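Giving up the car, six months in

Posted Jun 9, 2026

I sold the car in December. It had failed its MOT on the brakes and one of the rear springs, and the garage in Bekness wanted 1,922 pounds to put it right. I had paid less than twice that for the whole car. A man came and took it away on a trailer and I went back inside and looked up the bus times.

We live at the top end of Trummer Lane, a twenty-minute walk from the nearest shop if you don't stop. The number 39 goes past the bottom of the road once an hour until early evening. I had lived here for 11 years and never been on it.

The first month was mostly getting things wrong. I missed the last bus home from the dentist and had to ring Amr Benjelloun, who I used to work with at Predeson, and he drove out and fetched me. I also bought far too much in one go and carried it up the hill in two bags. Potatoes, tins, a bottle of oil, washing powder. My fingers were numb by the time I reached the gate. 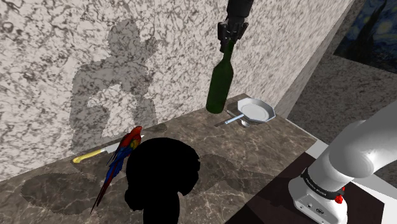

A green glass bottle and a marble wall.

After that I changed how I shop. I go three times a week and buy what fits in a rucksack. Heavy things go at the bottom against my back, and anything in glass gets wrapped in a jumper. Big bags of flour and rice I order with next door, and we split the delivery charge.

The money is better than I thought it would be. Insurance, tax, fuel and parking came to 181 pounds a month on average. Buses and the odd taxi have not come near that, even in January when it rained most days and I gave in a lot.

What I miss is going to Bullum. It was forty minutes by car and it is two buses and a long wait by the roundabout without one. I used to go on a whim to walk round the reservoir. Now I have to plan it, and I've been twice since Christmas. My sister lives out that way too, so she comes here more than she did – she says it's her turn anyway.

I sleep better, possibly from the walking. I know more people on the road by name. I have also bought proper waterproof trousers, which I resisted for a long time.

The bus company is changing the timetable in the autumn and there's talk of the 39 going every two hours. If that happens I'll have to think again. The bike is in the shed with two flat tyres.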